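Writing About Places: Notes for Session Four
City breaks, arrivals and the first afternoon

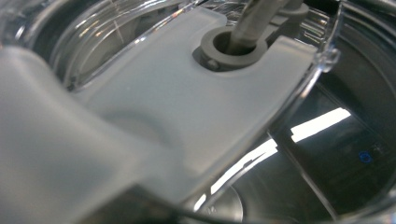
Before we start

Welcome back, everyone! Last time we looked at brochures and listings. Now we get to the part I love best, the short city-break article, the kind that has to get a reader off a train and into a town they've never heard of. Our practice town is Limska again, so keep your map handy (the one with the ferry line marked in pencil is fine, the old one with two stations is wrong).

Please have read Cuiping Lei's piece on Drumurthorpe. If you only got through half, read the second half first. It's so good on market mornings.

1. The arrival paragraph

Most city-break articles open with a flight time or a nickname. Both can work, but they're everywhere, and a reader who has seen forty of them will slide right over yours. Try starting with the first ten minutes on the ground. Which exit do people take? What does the bus driver shout? Where is the shade?

Cuiping Lei opens at the Drumurthorpe bus stop, with a woman selling plums out of a stroller. We learn the season, the price of fruit and the steepness of the hill in three sentences, and there isn't a single "nestled" in sight!

Exercise: write your Limska arrival in 80 words. No nicknames for the town. You may mention the river once.

2. History in small doses

Limska was two parishes before the bridge went up, and you'll be tempted to tell the whole story. Resist for now. Give the reader one date and one thing they can still go and touch. The toll window on the east side of the bridge is a gift: it's at knee height now, as the road was raised, and you have to crouch to see in.

Guangming Han's rule for his walking tours is one century per street corner. I've borrowed it for years. If your paragraph has three centuries in it, spread them out along the walk.

3. Numbers that help

Compare these two drafts from an earlier class.

Draft A: The Brimetti tower is very tall and offers breathtaking views.

Draft B: The Brimetti tower has 187 steps and one bench, near the top, usually taken.

B lets me decide whether to bring my mother. It's also funnier, and it's shorter. Steps, opening hours, the last ferry, the price of a day pass: all of these earn their place. Population almost never does. Check every number in the week you file, and write down who told you.

4. Eating

Name the dish, say what's in it, say when locals eat it. Begoñe Barrios wrote a lovely page on Phí, the tiny noodle place behind the Limska post office, and she spends two whole lines on the pickles and none on the decor. Go and look at how she handles the wait for a table (page 6 of the reader).

Words to take a holiday from: mouthwatering, hidden gem, something for everyone, bustling, must-see.

5. Sending people home

Endings are hard. Paora Kerslake likes to stop at the last meal. Jinfeng Dong stops at the luggage lockers, twice now, and I'd happily read a third. Pick a spot where your reader would really be standing on the last afternoon and leave them there.

Homework

Write a full Limska article, 1,000 words, with one arrival, one walk, one meal and one place to sit down. Anyone who wants to try the long version can go up to 2,000 words, but then I'd like a second day in it and a rainy-weather option.

Underline every adjective in your draft before you hand it in. Then cross out half and read it aloud to somebody.

Drafts come back in September with comments. Bring two printed copies, double-spaced, and a pen that isn't black.

Reading for Session Five: the chapter on night trains, plus Guangming Han's notes on walking with a group.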